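# Minutes, policy evaluation meeting, July

Room 2, start 10:00

Present: Ilham Govindasamy (chair), Kekeli Antwi (minutes), Tuhumury group, Wolton group by phone

Apologies: one from Pinska

## Matters arising

The minutes of the previous meeting were accepted with one correction. Under "action chunking" the chunk length should read 5, as it does in the config. The results in that section were computed with the right value and do not change.

The scoring sheet has been moved to the shared drive. Old copies should be deleted.

## Item 1. Results on the bag tasks

KA reported on the comparison between the baseline policy and the version trained with relabelled segments. Both were trained on the same 4000 demonstrations and evaluated over 130 trials each, with starting poses drawn from the same list.

The relabelled version completed more trials. The gain is mostly in the grasp phase. For the placing phase the two are level within the error bars, and KA does not want to claim a difference there. Failures in the baseline were dominated by the gripper closing on a fold of the bag instead of the object. In the relabelled version that failure is less common, and the most frequent remaining one is the object catching on the zip during extraction.

Wolton asked whether the starting poses were truly shared. KA confirmed that the list is fixed but the reset is done by hand, so the bag opening varies from trial to trial. IG noted that this must be stated in the write-up. Agreed.

Wolton also asked for the completion rate split by object stiffness. KA has the labels for rigid items. Soft items were scored by two people and their scores have not yet been reconciled.

## Item 2. Segment relabelling

The method was restated for those who missed the last meeting. Each demonstration is cut at points where the gripper width changes by more than a set threshold. Each segment is then given a short text label written by an annotator, who sees the wrist view only. Labels are checked against a fixed verb list before training.

Discussion centred on the wrist view. Tuhumury's position is that annotators should also have the fixed view, as the fingers hide the object at close range and the label is sometimes a guess. KA's position is that the policy itself has no fixed view, so labels written from it may refer to things the policy cannot observe. IG proposed a small test: relabel one batch with both views, train once, and compare on the grasp phase only. Agreed. The batch is to be chosen at random from the existing set.

The gripper width threshold was raised again. It was set by eye on rigid objects. On soft objects the width drifts during the hold and produces false cuts. KA will try a smoothing window before changing the threshold.

## Item 3. Clutter and background

Clemeo, the desk-top test set, is to be used for the next evaluation. It differs from the training set in background and lighting. Training scenes were recorded under one overhead light. In Clemeo the light varies and there are screens in view.

Tuhumury reported that reflections on screens produced false positives in the object detector in an earlier trial. The detector is no longer used for control, only for scoring. IG asked that scoring on Clemeo be done by hand until the detector has been checked. Agreed.

Dark bag interiors remain a problem. Depth readings inside black fabric have gaps, and the present fix (filling from the nearest valid reading) gives a false flat surface at the opening. Pinska had sent a note suggesting that depth be dropped altogether for this task. There was no objection to trying it, but not before the view test in item 2 is finished.

## Item 4. Write-up

IG holds the draft. The method section is complete apart from the annotation protocol. The results table will give counts as well as percentages. The phrase "robust to clutter" is to be removed from the abstract until Clemeo has been run.

## Actions

- KA: reconcile the soft-object scores and circulate the split by stiffness.
- KA: smoothing window on gripper width, then report the number of false cuts.
- Tuhumury: draw the random batch and relabel it with both views.
- Wolton: check the detector against hand scores on Clemeo.
- IG: add the reset procedure to the draft and amend the abstract.

## Any other business

Cable routing on the test desk is to be tidied before the next run. The next meeting is at 10:00 in the same room, and KA will send the link for those on the phone.
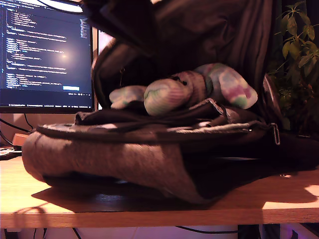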